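Cuaderno del grupo de integración clínica, Drostedham
Entrada de febrero, empezada a las ocho y pico de la mañana con el café todavía entero

Retomo donde lo dejé, que era en mitad de una frase y de muy mal humor. El asunto sigue siendo el mismo: los mensajes de alta que salen de Serrano y que Jusska recibe sin rechistar, pero que luego no aparecen en la bandeja de enfermería de enlace. Ayer pensaba que era cosa de la cola. Hoy ya no lo pienso, y lo voy a contar con calma, porque sé que Vilho lo va a leer desde casa con el niño en brazos y me va a preguntar por cada paso (con toda la razón, Vilho, un abrazo).

Lo primero que he hecho ha sido montar otra vez el banco de pruebas con el lote de 200 mensajes sintéticos que preparó Anayeli. Qué gusto de lote, de verdad. Tiene de todo: apellidos compuestos, fechas de nacimiento imposibles, pacientes con dos episodios abiertos a la vez, una señora ficticia que se llama Ñ a secas. Lo lancé entero contra el entorno de ensayo, con el validador en modo estricto y el registro al máximo, y me fui a por el segundo café.

A la vuelta: 200 enviados, 200 con acuse positivo, 134 visibles en la bandeja. O sea, 66 perdidos por el camino con su acuse tan contento. Repetí la tanda sin tocar nada y volvieron a perderse 66, y además los mismos, uno por uno. Eso me alegró la mañana más de lo que debería, porque un fallo que se repite igual es un fallo con el que se puede hablar. Lo que me tenía desesperada la semana pasada era la idea de que fuese algo de tiempos, de carga, de esas cosas que desaparecen en cuanto las miras.

Puse los 66 en una hoja y me senté a buscarles el parecido. No era el hospital de origen ni el servicio. Tampoco la longitud del informe, que era mi apuesta fuerte (le debo una empanada a Marek). Lo que comparten es que el identificador del paciente viene repetido en el mensaje, una vez con el número local y otra con el regional, y el regional va primero. Jusska lee la primera repetición, no encuentra a nadie con ese número en la tabla local, crea una ficha provisional y le cuelga el alta. Todo correcto desde su punto de vista. El informe existe, está guardado y bien guardado, pero en una ficha que ninguna enfermera va a abrir jamás. 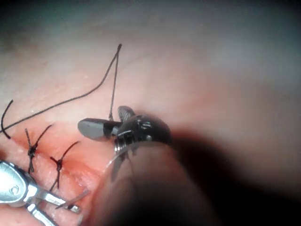
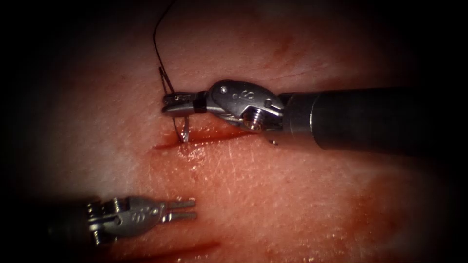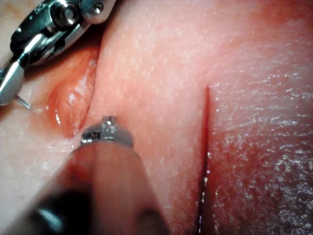

Anotado por: Araceli Villaseñor
Interoperabilidad y mensajería, Drostedham
Revisión pendiente: Vilho Ahonen

Sigo después de comer. He llamado a Tuva Berge, que lleva la parte de Serrano, y hemos estado un buen rato al teléfono, la mitad hablando de identificadores y la otra mitad de su mudanza, que va fatal. Me confirma que el orden de las repeticiones no está fijado en ninguna parte de su configuración. Sale según se grabó cada número en la ficha de admisión. Si en admisión teclean primero el local, sale primero el local. Si el paciente llega derivado y ya trae el regional puesto, ese va delante. Así que los dos sistemas hacen algo razonable y entre los dos hacen una barbaridad, pobres míos.

Opciones que hemos barajado, las escribo para que no se me olviden:

Obligar a Serrano a ordenar siempre igual. Tuva puede, pero tiene que pasar por su ventana de cambios y ahora mismo la tiene cerrada. Me dice que lo apunta y yo la creo.

Cambiar la lectura en Jusska para que busque por tipo de identificador en vez de por posición. Es lo que debería haber hecho desde el principio, y lo digo con cariño porque esa regla la escribí yo. Mirando el historial, la dejé con un comentario que pone "revisar luego". Pues ya es luego.

Poner una transformación en el motor intermedio, Ritton, que reordene las repeticiones antes de entregar. Es lo más rápido y lo que menos me gusta. Cada vez que arreglamos algo en el medio nos queda una regla más que después hay que explicarle a alguien, y ya tenemos 30 en ese canal.

Al final he hecho la segunda en ensayo, y la tercera la dejo preparada y desactivada por si producción aprieta. La regla nueva recorre todas las repeticiones, se queda con la que lleve el tipo local y, si no hay ninguna, manda el mensaje a la cola de revisión manual con un aviso legible. Lo de legible lo subrayo, porque el aviso de antes decía "PID3 ERR" y así no se puede pedir a la gente del turno que haga nada.

Tercera tanda, con la regla nueva: 200 enviados, 194 en la bandeja, 6 en revisión manual. Los 6 los he mirado a mano y son los que Anayeli metió a propósito sin número local, de modo que están exactamente donde tienen que estar. Di un grito. Marek asomó la cabeza por la puerta y le dije que todo bien, que ya le traeré la empanada.

Cosas que me quedan colgando:

Las fichas provisionales que ya existen en producción. No sé cuántas hay y me da un poco de miedo mirar. Anayeli se ofrece a sacar el listado, solo con identificadores y fechas, sin contenido clínico, y a pasarlo a documentación para que sean ellos quienes decidan las fusiones. Yo no quiero que fusionemos nada desde aquí. Una fusión mal hecha es mucho peor que una ficha huérfana.

El acuse. Seguimos contestando "aceptado" cuando lo único que sabemos es que el mensaje se dejó leer. Me gustaría separar el acuse de recepción del de aplicación, que el estándar lo permite desde hace mil años y nunca lo hemos usado. Hablarlo con Tuva cuando se le abra la ventana y haya encontrado la caja de las sartenes.

Añadir el lote de Anayeli a las pruebas automáticas del canal, entero, con la señora Ñ incluida. Ahora mismo lo tengo en una carpeta de mi escritorio y ese no es sitio.

Vilho, si llegas hasta aquí: la regla está en la rama de ensayo, con el comentario viejo borrado y uno nuevo que espero que se entienda. Échale un ojo sobre todo al caso de dos números locales en el mismo mensaje, que he resuelto quedándome con el que no tenga fecha de caducidad y no estoy segura de que sea lo correcto en maternidad, donde a los recién nacidos les cambian el número a las pocas horas. Pregunto yo allí mañana a primera hora, antes del cambio de turno.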